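# Teaching by hand: my term with the Umex gripper

I went into this project thinking I'd spend February writing code. Instead I spent most of it standing at a table squeezing a handle, moving a cup, putting it down, and moving it again. My forearm is now noticeably stronger on one side and I'm told that doesn't count towards the mark.

The question my supervisor, Ragnvald Björklund, gave me was pretty simple on paper: if you show a robot a pick-up task with a hand-held gripper, how tidy do your demonstrations have to be? The other option in our lab is remote control, where you sit at the Tuncer station and drive the arm with a pair of joysticks. I tried both, so I'll start with the joysticks and get the whingeing out of the way.

## Driving the arm

Remote control is slow! My first attempt at getting a cup off the table took so long that Ragnvald went and made a coffee. You lose your sense of depth almost straight away, and I kept closing the fingers too early and nudging the cup along instead of grabbing it. I did get better, but after a whole afternoon I only had 28 runs I was willing to keep. The good part is that everything you record is something the arm can definitely do, because the arm is the one doing it.

## Squeezing the handle

The hand-held gripper was a different story. You pick it up, walk over and do the task more or less the way you'd do it with your own hand, and the camera on the tool records what the fingers are up to. I collected 205 demonstrations this way and still made my bus most nights.

What took me ages to learn was the approach. I'm impatient, so at first I'd swoop in and clamp in one movement, and when I played the recordings back there was hardly anything between "far away" and "got it". Ragnvald suggested I get the fingers either side of the cup and hold off for a beat before closing.

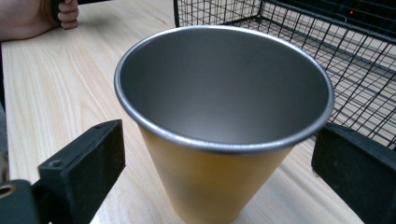
That little wait changed the data more than anything else I tried. With the gap on each side easy to see in the recording, I could check whether I was centred before the squeeze, and I threw out 17 of my early runs once I knew what a good one looked like. I also stopped coming in at the same angle every time. It feels wrong to be deliberately inconsistent — every other prac I've done has marked me down for it — but a policy trained on one perfect approach gets lost the moment the cup is somewhere else.

## What the robot made of it

I trained two policies, which I named Wenlow (joysticks) and Mistcombe (hand-held) after the streets I lived on as a kid. Wenlow was careful and a bit wooden. Mistcombe moved much more naturally but sometimes reached for the cup at angles our arm can't manage, so it would stall with its elbow jammed up against its joint limit. I counted nine stalls before I started keeping my own wrist inside a sensible range, and I redid a chunk of the demonstrations after that.

If I had another term I'd mix the two sets and see whether a few joystick runs are enough to cure the stalling. I'd also get someone left-handed to do a batch, as all of mine lean the same way.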